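Filed under: Robots, Work in progress

So the new numbers are in and I'm properly chuffed! We'd been teaching the Zemau policy with 600 hand-held demos of lids and tubs, and it got 89 per cent of its grasps. Then I swapped 20 of the demos for ones with really awkward starting positions (lids at daft angles, tubs crowded together) and the misses dropped by about 20 per cent. Same total, same training time!

Food containers and lids, as ever:

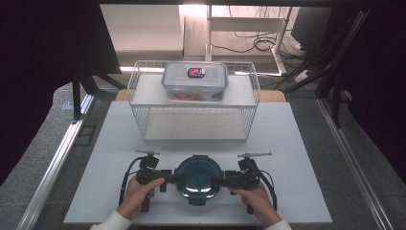
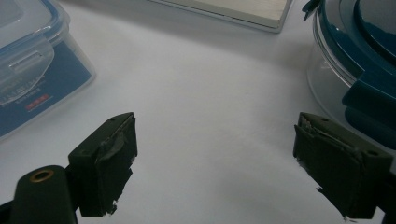
I still don't trust it, mind. One kitchen set is a tiny test, so in February I'm rerunning the lot with the Mulgate objects, starting with the mugs.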